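How do you stop the shakers drowning out the hand percussion at a small gig?

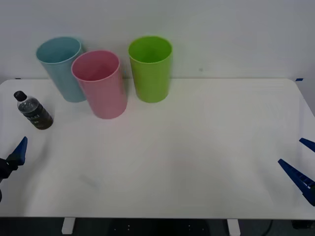 What is the best way to mic congas and a shaker player when you only have two channels left on the desk?

Put one dynamic mic between the two congas, angled down at the heads and a hand's width above them, and use the other channel for the shaker player at chest height. Keep the shaker channel low and bring it up only if the back of the room can't hear it.

The longer version of my problem is this. We play samba and a bit of Latin funk, six of us, and we've started getting bookings in pubs and the function room at Gutura. The desk is an old one with not many inputs. By the time we've plugged in bass, keys, two vocals and the horn there are two channels left for all the percussion. At rehearsal it sounds balanced. At the gig the shaker and the tambourine come through everything and the congas turn into a dull thud somewhere behind the bass. People at the front say they can see hands moving and can't hear them.

I've tried turning the shaker mic off completely but then it still gets into the vocal mics, and the singer complains. I've also tried one mic over the whole percussion section and that was worse. The room holds 40 people seated and has a hard floor and a low ceiling. Any advice welcome, but we can't buy a new desk this year.

Posted by skinsandbells, 20/11/2020

Vídalín

I did sound for a samba group for a few years, mostly in rooms that size. The shaker is nearly all high frequencies and a hard floor and low ceiling throw those straight back at you. Congas have their weight lower down, in the same place as your bass and the left hand of the keys. So you have two separate problems and turning the shaker down only deals with one of them.

For the shaker, move the player. If they stand behind the singer, the vocal mic is pointing straight at them. Put them off to the side, level with the singer or slightly forward, so they are at the side of the vocal mic. Then they may not need a mic at all in a room for 40. Ask them to play smaller as well. Plenty of shaker players use the whole arm in a pub when the wrist would do.

For the congas, take some low end off the bass guitar and some low mids off the keys before you touch the conga channel. If your desk only has treble and bass knobs, turn the bass knob down a little on the keys and leave the conga channel flat to begin with. Then add a small amount of treble to the congas so the slap comes through. What people miss when they say they can't hear congas is usually the slap and the open tone.

Check the tuning too. Skins go slack in damp weather and a slack head will thud whatever you do at the desk. Tune them once they've been in the room for a while, with people in it if you can manage that. Slacken them off again before you pack up.

With two mics I'd put both on the congas if you have a long conga solo, and go back to one if you don't. Mark the stand positions on the floor with tape at soundcheck, as they always get kicked.

clave_and_coffee

Agree with moving the shaker player. We had the same trouble at the Clikinville summer thing in June and our answer was to swap the shaker for a softer one. Ours was metal and we changed to a woven one with seeds in it. Much less harsh. You can make one from a plastic bottle and some rice if you want to test the idea before spending money, though the rice gets dusty inside after a few weeks.

Also put the congas on stands or at least get them up off the floor. Ours came up by the height of a beer crate and it made more difference than the mic did. If yours are sitting flat, the sound has nowhere to get out at the bottom.

I don't know much about desks so can't help with that part.

Skakovach

Buy a submixer. Five inputs, second hand, ours was 35 quid. Put all the percussion into it and run one lead to the main desk. You get a channel back and the percussionists can set their own levels before anyone else arrives.

Only thing is somebody has to be in charge of it. Ours all turned themselves up one at a time until it was distorting by the second set, so now there's tape over the knobs.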